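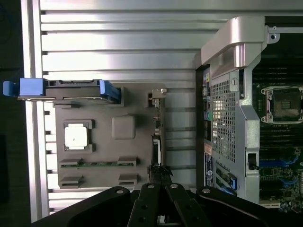

Section 4. Setting up the practice case and the first reach

Before the Trovuteo arm is allowed near any part you care about, it has to learn where the practice case sits and how far down into it the gripper can go. Set the wrist camera view to full size on the laptop for this section, and keep it open throughout. The two straight fingers should show at the bottom of the view, pointing up the picture and into the case, with the rows of round holes left clear of tape or cable ties. The ribbed metal and the big silver bracket with the curved handle are the two landmarks we use for lining up. Both are large and neither moves when parts are swapped. The ribbed metal does throw back bright streaks of light, so if the software loses it, switch off the bench lamp before changing any settings.

4.1 Placing the case

1. Press the red stop button on the Nedero control box and leave it pressed.
2. Take the side panel off the case and store it under the bench.
3. Lay the case on its side on the right half of the table, open side up.
4. Slide the case until it touches both table stops. Do not lift it by the drive cage.
5. Check that no loose cable stands higher than the rim of the case. Tuck down any that do.

Note: the practice case is for practice only. It is never plugged into the mains, and its power lead is kept in Huguette Guillot's locker.

4.2 Setting the safe height

1. Release the stop button and wait for the control box to finish its start-up.
2. In the Prarkska program, open Heights and enter 177 mm as the safe height for all sideways moves.
3. Set the speed to 11 per cent. Leave it there until you have done the whole of this section twice without a stop.
4. Jog the arm over the case, then lower it in small steps with your other hand on the stop button.
5. When the fingers are where you want them, save the point and raise the arm straight up.

CAUTION: the bracket on the side of the gripper sticks out to the left of the fingers. It will reach the memory modules before you expect it to – watch it from the side of the table, not on the screen.
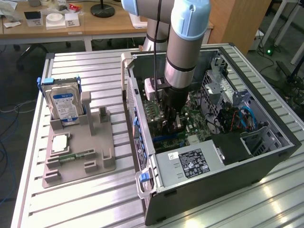
Page last changed: September, by Agathe Moulin

4.3 Loading the fixture tray

The printed tray goes on the left of the table. Load it by hand with the arm raised and the stop button pressed.

1. Stand the 3.5-inch hard drive upright in the rear slot, with a blue rail on each side.
2. Put the CPU in its square recess, silver side up.
3. Lay the RAM stick flat in the long slot below the CPU. Hold it by the ends and keep your fingers off the gold contacts.
4. Push each part gently sideways. If it rocks, take it out and clear the slot.

Note: trays printed before revision 2 have a tighter RAM slot. Suha Hakim has a file for opening it up. Please don't force the stick.

4.4 Dry run

1. Load the program named Tautahi_reach and choose Step, not Run.
2. Step through all the saved points with the gripper open. Nothing is picked up in this part.
3. At each point inside the case, check for clear space on both sides of the gripper.
4. Check that the cable on the forearm has slack at the lowest point and does not catch on the rim.
5. If the arm stops with error 700, it has met something. Press the stop button, find out what it touched, and raise the safe height before trying again.

Write the result in the bench log, including any points you moved. Myung-ja Ma or Violeta Núñez will sign it off before you go on to section 5, picking up the drive.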